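4.2 Where small things end up

The second part of the study followed the objects that have no fixed home. Large items were easy in all 35 households: a coat goes on a hook, a pot goes back on its shelf. Small items were where the fun started! A bottle, a roll of tape or a spare key could pass through several resting places in one morning, and the people we visited often had a clear and rather lovely logic for each of them. We asked every household to keep a log for 14 days, noting where an object was picked up, where it was put down, and whether that second place was meant to be its last.

We had expected drawers to win. They hold the most, they hide the mess, and earlier work by our group in Gellstead treated them as the natural end point of any tidying session. The logs from Clarnus gave us a much livelier picture, and it led us to add a new category, the "waiting surface," to the coding scheme. 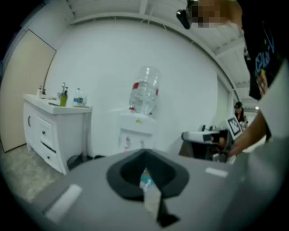

Figure 2. A small bottle with a light blue label, with a white cabinet against the wall in the room behind.

Waiting surfaces are flat tops at a height where a standing adult can set something down without bending. Tables are the best known, but people in our study spoke just as warmly about the tops of storage furniture. The white cabinet in Figure 2 has the features that came up again and again in the interviews: a flat top, with drawers and doors beneath it. Furniture like this offers two kinds of place at once, an open one for things still in use and a closed one for things that are done with. One person in Longo called the top of her cabinet "the lobby," a word we liked so much that it stayed in our notes for the rest of June.

The two coders, one of them Daiane Mendonça, read the logs separately and then met to compare. They disagreed most over bottles, which tend to be put down half finished and picked up again within 10 minutes. We return to these short stays in Section 4.3, where the Plara households are treated on their own.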